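Marking load and the 3000-word essay

Wednesday, March 2, 2022

The department at Brindville has kept the 3000-word essay as its standard module assessment for another year. My module has 194 students. At 40 minutes a script, which is the workload allowance, the marking comes to just over 129 hours, to be returned within three weeks. 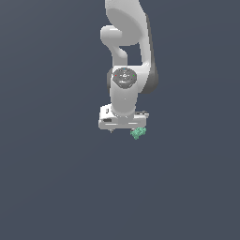

White robotic arm against a blue background, computer render.

The allowance was set when the module was half its present size and the work was shared between two of us. It covers reading, a written comment and entry of the mark in Prulto. It leaves out moderation, late work and queries.

I proposed a shorter essay with a source exercise, on the lines of the Levchenko scheme used in our sister faculty. The objection was that students need practice with long arguments. I accept that, but they write a dissertation in the final year and two other long essays before it.

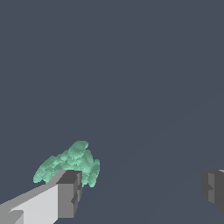 A second option is to keep the length and cut the written comment to a marked grid. Nirari, our feedback tool, already supports grids, though the export drops the weighting column and the totals have to be typed in by hand. I have reported this twice. The proposal goes back to the teaching meeting in August.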